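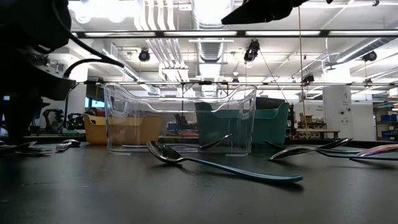

Clifford Vachon has replied to the February entry that the cutlery ought to be sorted by size before anything else, and that colour should be left until the sizes have been agreed. His note is kept with this entry, as it bears on the order of work set out below.

29 Mar 2021
Trundura room, bench notes
Entered by Shazia Swati

Subject: sorting and storage of the shared cutlery

The purpose of the present work is to settle how the spoons and other utensils are to be kept between sessions. The stock has come to us by several routes and does not match. Pieces from the Charbonneau delivery were put in with the older Reltwood set in February and were not separated again. The stock list, sheet 1232, still shows them as two sets.

Containers. A clear plastic bin with handle openings at its short ends is used for the first sort. Behind it are a yellow bin and a teal-green one. The clear bin was preferred for the first sort as its contents can be checked from the side. It was noted that small items lying flat are easier to find in it than in either of the coloured bins. The rim is flared and gives a reasonable hold when the bin is carried with one hand.

Starting position. One metal spoon in the clear bin, the remaining pieces on the table. The large spoon with the teal handle was laid in front of the bin, with further utensils to the right and a small group at the left edge. The spoon with the purple-pink bowl was put at the far right.

Order of work. Mr Vachon's proposal was considered and has been adopted in part. Large spoons go first, then ordinary spoons, then whatever remains. The difficulty is that size does not divide the stock cleanly. The teal-handled spoon is plainly a large piece, but there are others in the drawer that could be placed in either group, and two people sorting separately did not agree on them. Until a rule is written, doubtful pieces are to be treated as ordinary spoons.

Colour. A suggestion was made that pieces with coloured handles should go to the bin nearest in colour. This has been declined for the time being. It would suit the teal handle well enough, but most of the stock is plain metal and would have no bin at all under such a rule.

Condition of the stock. The polished bowls show finger marks readily and should be wiped with the soft cloth, not the green scourer – the scourer has already dulled 3 pieces entered on sheet 1384. The coloured finish on the purple-pink spoon is to be treated with the same care. The tabletop has light scuffs and streaks. These have been recorded and no action is proposed.

Labels. The Tritgate labels ordered for the bins are too wide for the rims and lift at the corners. Colleagues are asked not to fix them with tape, which leaves a residue on the clear plastic. Tie-on tags through the handle openings would serve for the clear bin. A different arrangement will be needed for the other two.

Outstanding:
Written rule for large and ordinary spoons (C. Vachon to draft).
Separate the Charbonneau and Reltwood pieces, or amend sheet 1232 to show a single set.
Narrower labels, or tags.
Second soft cloth for drawer 11.

S.S.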